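The otter wall in Suten is painted at last, and after two wet weeks of waiting under tarps and drinking far too much coffee, we could hardly be happier with it. Tuva Moen and Joar Lindholm laid on the final coat of varnish on 16 December 2020, with a good many neighbors cheering them along from the sidewalk (and one very patient school bus driver, too).

The mural runs 51 feet along the side of the old Söderlund bakery and shows a family of river otters among the reeds, with a freshwater mussel bed down in the corner that Tuva insisted on, and we're so glad she did!

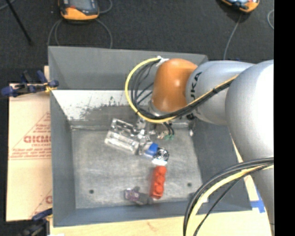
More than 232 people chipped in for paint and scaffolding, and every name will go up on a small plaque by the bakery door in February. Faraji Nzioka has already started sketching the next wall, over in Clatis, where the subject will be a native bumblebee and the prairie flowers it feeds on.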